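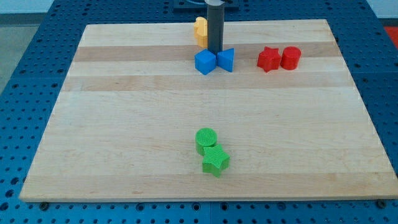 Red, yellow and blue printed blocks on a maple-colored board with one darker band.

Blocks and board: what we have learned about both

Several members of the Loncombe makers' group have asked about the small printed blocks and the striped board, so this item covers both in one place. The short version is that the shapes are easy to print, the board takes longer than it should, and you are welcome to borrow either one.

The set started with a cube and a triangular prism in blue. Those two are still the best pieces for a first print. They have flat faces, they need no supports, and they stand up next to each other without trouble. If your cube comes out with one bulging corner, slow the first few layers down and try again before you change anything else.

The star is harder. It is a five-pointed prism, and the narrow points are where most prints go wrong. Ours is printed in red. You can feel the layer lines on the sides, and they show more when the light comes from one direction. We tried sanding one star and gave up, as the inner corners are too tight for a folded sheet. Leave the texture alone. Small hands get a better grip on it anyway.

The yellow filament is from an older roll and prints rougher than the others. We have kept using it for pieces where a smooth surface does not matter. Please finish that roll before opening the new one.

The board is built from strips of light wood, glued edge to edge, with a single darker strip running the same way. We bought the strips as offcuts from Ritier in 2015 and they sat on a rack for years before anyone glued them up. The color varies from cream to tan, and we made no attempt to match them. The darker strip was first put in to use up a leftover piece. It has since become the line people build along, and a second board will have one too.

If you want to make your own, lay the strips out dry first and turn them until the top surface looks right to you. Glue them in two halves and then join the halves. Gluing the whole board at once leaves too little time to get the clamps on. Wipe off the squeeze-out with a damp rag, leave it overnight, and sand with the grain. We used a plain oil finish. Varnish made the blocks slide on our test piece.

The board can go straight on the blue perforated tabletop. Put it down flat and check that no pegs or screws are left standing in the holes underneath, as one will rock the board and mark the back.

To borrow the blocks, write your name on the sheet by the Vachon cabinet. The loan period is 5 days. Return them to the tray marked Sketent, and put any chipped piece in the envelope beside it so that it can be reprinted. The board goes back on the lower shelf, standing on its long edge.

The print files are in the shared folder under the same name as the tray. Each shape is a separate file, so you can print only the ones you are missing. More shapes will be added in June. Suggestions can go in the notebook at the front desk, with a sketch if you have one.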